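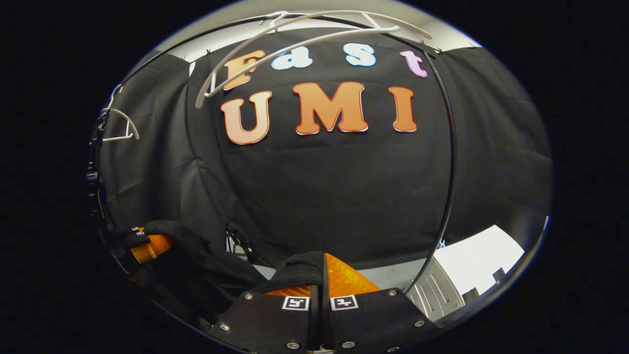 Where Does Your Suitcase Go?

Print this page | E-mail this page

by Carleen Halliday

You hand your suitcase to a person at a desk. It rides away on a rubber belt, ducks through a curtain, and is gone. Grown-ups find this perfectly normal. These are the same grown-ups who won't let you leave your scooter outside a shop for one minute.

So let's follow the suitcase. We'll say it is green, and that it is flying from Jaramillo to Prasorow on Flight 2157, with a change of planes at Jolow.

The sticky tag

Before the suitcase goes anywhere, the person at the desk loops a long paper tag around its handle. The tag has a bar code, which is a row of thick and thin stripes. You can't read the stripes, but a scanner can. They work like a name badge. When a computer looks up your bag's number, it finds out which flight the bag should be on and who it belongs to.

You get a little sticker with the same number. Your parents will put it somewhere safe and then forget where that was.

Behind the curtain

Past the curtain is a maze of belts. Some go uphill, some go around corners, and some are long enough that your suitcase gets a better ride than you'll have all day. Along the way, scanners read the tag. If your bag belongs on the left, a moving arm or a tilting tray sends it left.

The bag also goes through an X-ray machine, so that security officers can check for things that aren't allowed on a plane. The X-ray shows shapes and different kinds of material. It has no opinion on how badly you fold your shirts.

What if the scanner can't read the tag? Maybe it's crumpled, or there's an old tag from your last vacation still hanging on. Then the bag is sent to a person, who reads it the old-fashioned way, with eyes. Take old tags off before you travel. A suitcase with two tags is like a letter with two addresses.

Into the belly

The bags for one flight are gathered on carts or packed into big metal containers. A small tractor pulls them out to the plane. Let's say there are 84 bags today. The crew can't just throw them in any old way - a plane has to be balanced, a bit like a seesaw, so somebody works out how much weight goes at the front and how much at the back.

Changing planes

At Jolow you have to walk to a new gate, and so does your suitcase, except that it gets driven. You have time to buy a pretzel. The bag doesn't. If your first plane lands late, you may run fast enough to catch the second one while your bag is still in a cart looking at the weather.

When that happens, the airline looks up the tag number and puts the bag on a later flight. Most late bags turn up within a few days, usually just after you've bought new socks.

The merry-go-round

At Prasorow the whole trip happens backward: plane, tractor, belt, curtain. Your suitcase comes out on a loop called a carousel, along with several others that look just like it. Tie a ribbon on yours. Orange is good. Then check the name anyway, or you'll be spending your vacation in a stranger's pajamas.

Words to know

Bar code - stripes that a scanner can read
Cargo hold - the part of a plane where bags ride
Carousel - the moving loop where you pick up your bag

Contact us | Copyright 2019 Zolteo Kids Travel Pages | Back to top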